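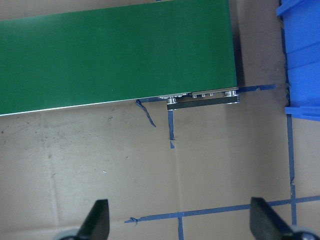

Hello and welcome to the Mets room, our family room and the one I always end up recommending when people ring and say they can't decide! It's on the second floor at Dallava Guesthouse, it sleeps 5 (a double, a set of bunks and a single by the window) and it looks over the back courtyard, so you won't hear the trams.

What you get in the room
Your own shower and toilet, a small fridge, a kettle, proper curtains and two sockets by every bed. I fought for those sockets. The wifi reaches the bunks but gets a bit moody in the bathroom.

Cots and high chairs are free, just tell me when you book. Towels are included for everyone staying more than one night, otherwise they're 5 euros a set.

Breakfast
Served from 7 until 10.30 downstairs. Birutė does the baking and she starts early, so if you want the cheese buns come before 9. Vegans, let us know the night before and she'll make you something nice.

Getting here
Take tram 13 from the main station and get off at Prudov market, then it's a short walk uphill past the chemist. If you're driving, the street is permit only, but Recep at the desk can sell you a day ticket for the yard behind us. Tall vans won't fit under the arch, sorry!

Checking in
Any time after 2pm. Coming in after 10 at night is fine too, we'll send you a door code. You can leave your bags with us from the morning.

Prices
July is our busy month and the room goes quickly, so do write early. Book direct and you can cancel free of charge up to 13 days before. Longer stays get a discount, ask me and I'll work it out for you.

Inese Jaunzems, bookings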